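4. Does the seabed do anything?

4.1 The claim as sold

The sales notes for sea-aged wine tend to make the same promise in slightly different words. Bottles lowered into cold salt water are said to age faster than bottles kept on land, or more gently, or both. Brullidham, the largest of the producers we dealt with, says on its back label that time in the bay "softens and lifts" the wine. Its printed brochure says the movement of the tide keeps the wine "awake". We asked what was meant by awake and were sent a second copy of the brochure.

We started out with no firm view on whether wine can taste different after a year under water. It might. Temperature, light and the oxygen getting past a closure all matter to a bottle of wine, and all of them may differ between a shed and a bay. Our question in this section is narrower. Do the trials put forward so far allow anyone to say that the sea made the difference? We think they don't, and we think the people running them could have found this out fairly cheaply before putting up the price.

4.2 The bottles and where they went

Brullidham sank 4000 bottles of shiraz off Narnitport in steel cages, all from one vintage and all under the same brand of cork. The corks were then sealed with wax, a step that was skipped for the bottles kept on land. It gets half a sentence in the company's trial notes. In our view it spoils most of what follows. If the point of the exercise is to learn what happens when a bottle sits in one place or another, the bottles need to be closed in the same way. A waxed cork and a bare cork are two different closures, and closures are the one part of this subject on which there is already plenty of solid work to draw on.

The land bottles were kept in what the notes call "normal cellar conditions" at the winery. No temperature log was kept for that cellar. There was a logger in one of the cages, and its record is clean for the first part of the period before it stops. The notes put this down to the battery. So we have half a temperature record for one group and none for the other, and the brochure compares them with a bar chart.

It also matters how the bottles lay. Those in the cages were on their sides when they went down, although cages shift, and the dive notes mention that one had tipped. The land bottles stood upright in cartons until someone moved them to racks, on a date we could not get. An upright bottle under cork for a summer is a poor match for a bottle lying wet against its cork in cold water. Any dried-out corks among the land bottles would make the sea look good for reasons that have little to do with the sea.

4.3 The tasting

The result that gets quoted most is from the tasting held at Skonstead, in which a panel was poured both wines and asked which it preferred. The sea bottles won. The margin is given as "clear", with no table of scores, and when we were at last sent the sheets we found three problems.

First, the panel knew what the tasting was for. The invitation had a picture of a bottle covered in shells on the front. The glasses were coded, but a person who has been asked along to try a wine from the bottom of the bay will go looking for one, and will probably be pleased to find it.

Second, the sea wine was poured second in every flight. Order effects in tasting are old news, and swapping the glasses for half the panel would have cost nothing. We asked whether there was a reason for the fixed order and were told it was easier for the staff on the night.

Third, the sheets ask only for a preference. A panel that can't tell two wines apart will still pick one if that is all it is allowed to do. The usual way round this is the triangle test: three glasses, two of them the same, and the taster has to find the odd one out. Only once people can do that more often than luck would allow is it worth asking which wine they like. The Skonstead panel was never asked to do it.

We ran a small triangle test of our own on bottles bought at the cellar door. Tasters worked alone, with the order shuffled, in black glasses under red light. Across 218 completed sheets the rate of correct picks was a little above chance, and most of that small edge came from a single carton of land bottles in which several corks had let go badly. With that carton left out, the edge is gone. We would not want to lean hard on this. Our bottles were bought retail, we had no say in how they had been kept at the shop end, and a test this size would miss a small effect. It would be unlikely to miss the sort of effect described on the label.

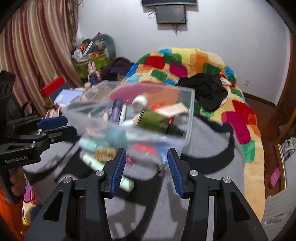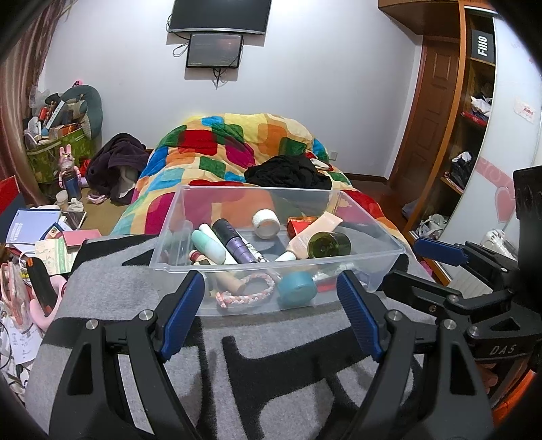

Figure 2. Clear plastic storage box and two black grippers, two views.

Hoani takes the other side on nearly all of this. In its written reply to our draft, Hoani argued that a triangle test is the wrong tool for a wine people buy to drink with dinner over an evening, and that a sip in a black glass strips out the very things that a year in the water is meant to bring. It added that repeat orders were strong, that buyers were adults who could judge for themselves, and that we had been harder on sea-aged wine than we would be on a new oak barrel.

There is something in the last point. Plenty of ordinary cellar practice rests on habit, and if we turned the same lamp on barrel toast or stirring schedules we might not enjoy what we saw. The answer to that is more testing of barrels. As for the first point, we would be happy to see the wines compared over a meal, blind, with bottles closed and stored alike. We offered to help set it up. Repeat orders tell us that people like the wine, or the shells, or giving the shells to their father-in-law, and the order book has no way of separating these.

4.4 What the chemistry adds

Brullidham also had a set of bottles sent to a laboratory, and the report is the best document in the file. It finds slightly more free sulphur dioxide left in the sea bottles and slightly less browning. Both are what we would expect from wine kept cooler and behind a better seal. Neither needs a tide. The report says as much in its last paragraph, which the brochure leaves out.

Pressure is the other thing often brought up. The cages were not especially deep, and the brochure's talk of wine "held in the grip of the ocean" suggests more than the site can offer. Pressure does act on a cork from outside, and in a few bottles it may have pushed a little sea water in. The laboratory found raised sodium in 2 of the bottles it opened. The trial notes call these outliers and set them aside. Some tasters elsewhere have praised sea wines for a "saline finish", and we would suggest that anyone who finds one should check the cork.

Then there is movement. Winemakers have long worried that shaking is bad for wine, and the same trade now sells gentle shaking as a benefit. Possibly both are wrong. A bottle in a full cage, packed in tightly with its neighbours, may hardly move at all, and no one put a motion sensor in to find out - the part is cheap and would have fitted beside the temperature logger.

4.5 Cost, and who carries it

A case of the sea wine sells for $1000. The same wine from the land cellar is much cheaper, though the exact gap depends on the month and on whether the buyer is on the mailing list. Some of the difference is real cost: boat hire, divers, permits, cages and the bottles that come up broken. It would be fair for a producer to say that the wine is dear on account of being a nuisance to make. That is a reason people accept for all sorts of things. What we object to is the further step, from hard to make to better to drink, taken on the strength of the Skonstead sheets.

A fair trial would not be hard to design. Take one bottling run, wax every cork or none, lay all the bottles down, and put a working logger with each lot. Keep a third lot on land in a dark tank of water held at the same temperature as the bay. If the tank wine and the sea wine can't be told apart, then what is being sold is a cold dark place, and there are cheaper ones. If they can be told apart, we will have been wrong about the tide and will say so in print.

Brullidham has told us that a further lot is due to come up at Narnitport in December. The corks on that lot were waxed as before. We have asked whether any waxed bottles were kept ashore alongside it, and at the time of writing we are waiting to hear.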